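Mererid and I finally picked a floor for the hallway, after spending most of April carrying samples from room to room and changing our minds at every window (the morning light in there is so odd!). She wanted something plain and I kept drifting back to anything with a bit of speckle — my grandmother's kitchen had it, and I loved that kitchen dearly.
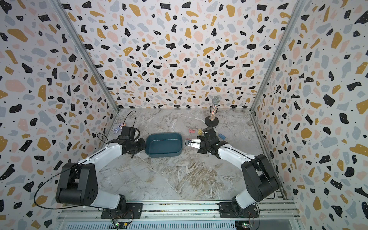
So now we wait for the tile shop to call, and I've promised not to look at any more samples until they do.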